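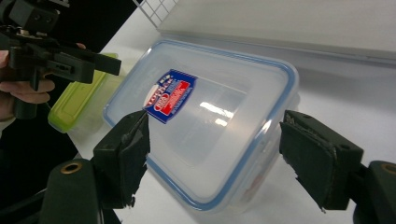 Home Science History Animals Ask a Question

Why Do Things Wear Out?

Everything you use a lot will change. Shoes get thin at the heel. Pencils get short. A lunch box lid that used to snap shut goes a little floppy. We call this wear, and it happens to soft things and hard things, even stone and steel.

Rubbing

Most wear comes from rubbing. Look at a piece of wood or plastic with your eyes and it may seem smooth. Under a strong microscope it has bumps and dips all over it. When two surfaces slide against each other, the bumps catch. Some of them bend, and some of them break off. Each broken piece is tiny, often too small to see. After enough rubbing, the missing pieces add up to a dent or a hole.

The old bell tower in Puvbridge has 92 stone steps. They were cut flat, but now each one dips in the middle, where people put their feet. The sides of the steps are still nearly flat. Shoes did that, and the grit stuck to the bottom of shoes. Grit is made of small, hard bits of rock, and it works like sandpaper.

Bending

Bend a paper clip back and forth and it will snap. One bend does very little, but every bend can make small cracks in the metal. The cracks grow until the clip breaks. This is called fatigue. The same thing can happen to a plastic hinge, a shoelace tip or the spine of a book.

Peeling

Many objects are made in layers. A sticker is a layer on a jar. Paint is a layer on a fence. If an edge lifts, even a little, it can catch on things that brush past it. Each catch pulls it up more. Then strips begin to tear away, and the edge looks ragged. 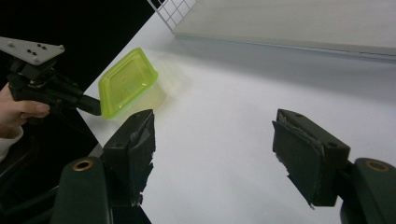

Sun, water and air

Some wear happens when nothing is touching the object at all. Sunlight can break down plastic and make it dull and brittle. Water and air turn iron into rust, which is weak and flakes off. Rubber bands left in a drawer slowly dry and crack.

Can we stop it?

We can slow it down. Oil on a bike chain helps the parts slide. Wax protects a wooden floor. Wiping your feet keeps grit outside.

Try it

Rub a piece of chalk on the sidewalk 11 times, then look at the end. Now rub a new piece on a smooth plate 11 times. Which one got flatter?

Words to know
Friction: the force that slows things when they rub
Brittle: hard but easy to crack

Filed under: Everyday Science, Grades 3 to 4

Contact Us | © Sestasik Kids | Back to top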